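工作台笔记，二月，晚上九点半

模型马展的报名单今晚定下来了。一共填了 59 个组别，比上次少，主要是把阿拉伯马服装那一栏整个拿掉。那套流苏还没补完，带去也是占地方。

先记马具。Borkholm 的西部鞍重新上了一遍边油，昨天那层太厚，肚带扣附近起了皱，用细砂纸磨掉再薄涂两遍。鞍翼背面的皮削到能贴住马身为止，左边合适，右边还翘一点，明天用湿棉签压一夜再看。镫带长度两边对过了，骑手人偶的脚能踩实。扣子还是用蚀刻片那种，铜丝弯的在照片评比里显得粗。

英式水勒的额带短了，套在 Daletti 那匹栗色骟马头上会往后扯耳朵。重裁一条，长度加 2 毫米，鼻革不动。缰绳换成更细的羊皮条，染色用上次剩的深棕，瓶底有沉淀，用之前摇久一点。

障碍组的布景：双横杆，杆子红白相间，落地杆去掉。起跳点离杆太近的问题 Mitiku Kahsay 上次提过，裁判也在评语卡上写了，所以这次把马往后挪半个马身，底座上用铅笔做了记号。草皮垫边缘重新剪直，背面贴防滑布。

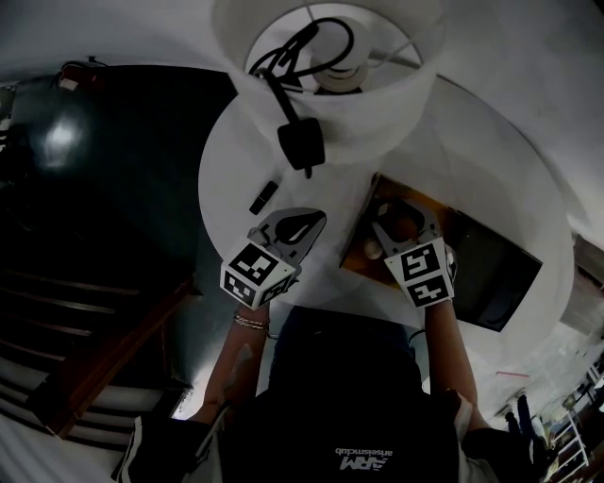

本页最后修改：二月，22:47

接着写牛仔工作组。套牛那个布景暂时不带牛犊，改做过门栅。门栅的铰链要能停在半开的位置，现在一松手就自己合上，准备在轴上缠一圈生料带加阻尼。骑手的左手应该扶在门闩上，右手单手持缰，手指用蜡固定。文字说明卡写三行就够：项目名称、当前动作、下一步动作。上回写得太长，裁判没有时间读完。

繁殖组资料卡还差四张。Shehu 系的那几匹小型马，品种说明以前是从旧卡上抄的，这次对照品种登记的描述重写，毛色叫法统一，“银斑黑”不再和“巧克力”混用。少见毛色的附一张参考照片，压在卡片后面，用回形针夹住，不要粘。

马身修整情况：
Monside 的那匹牝马，右后蹄掉漆补好，消光喷了一层，干后看不出接缝。
栗色骟马，耳尖有磨损，粉彩补色，未封层。
灰色小型公马，尾根有细裂，不参加这次展，留到下个月处理。
黑色挽马，鬃毛辫子松了两处，重新编，丝带换白色。

装箱方案。每匹马先套绒布袋，再裹一层泡沫，腿之间塞软棉。大箱最多放 72 件小配件加六匹传统比例的马，再多盖子就压到耳朵。马具按组别分袋，袋外写组别号，不写马名，现场换装时找起来快一些。蜡、镊子、备用镫、双面胶和小刷子放随身包，不进大箱。

费用简单记一下。报名费、皮料、五金和新草皮垫加起来 2,041，比预算多出大约 80，多的部分都在五金上，蚀刻扣一次买了两板。下次先把抽屉里的旧扣清点完再下单。

换装顺序排了一稿：上午先站繁殖组，骟马和牝马不上马具；中午前把西部鞍备好，先走西部骑乘，再走牛仔工作；英式放最后，障碍布景最占桌面，撤掉西部那套以后再摆。西部骑乘和西部小径之间只留了很短的空档，同一匹马上两个组的话来不及换垫毯，小径改由黑色挽马上，胸带要再打一个孔。

Mitiku 那边借走的两只展示用底座还没还，发消息问了，他说带到现场。透明支撑杆我自己带三根，粗细各不同。

明天要做：
右鞍翼压形后检查。
额带重裁，打孔，上边油。
门栅铰链加阻尼。
四张资料卡打印，裁边。
耳尖粉彩封层，喷前把台面的灰擦掉。
挽马辫子重编。

边油这批干得慢，室温低的时候至少放到第二天中午再碰。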